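4.2 Setting up the Vornow folding drying rack

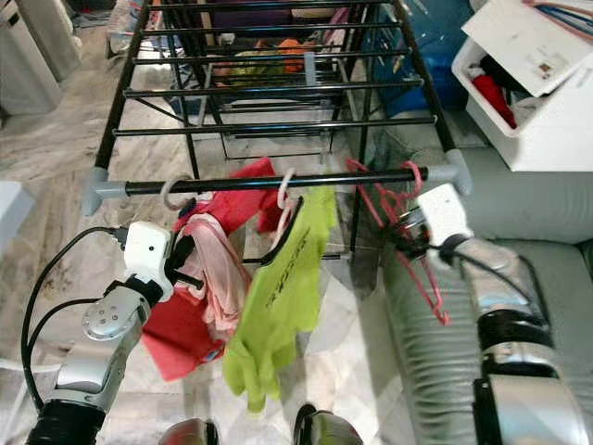 Fig. 7. Rack open, laundry on the front rod.

1. Stand the folded rack on a level floor. Most floors believe they are level. Check.

2. Pull the legs apart until both braces click. One click is half a rack.

3. Push the end caps firmly onto the rods. Spares are bagged as part 223, along with a second bag you will find in September.

4. Load heavy items first, near the legs. Leave 2 inches between towels.

Note: Cotton dries overnight in a room with a window open. Jeans keep their own schedule.

CAUTION: Do not load over 30 pounds. Do not sit on the rack, including briefly.

5. To fold, empty the rack, lift both braces and keep your fingers out of the hinges.

For wall mounting, see 4.3.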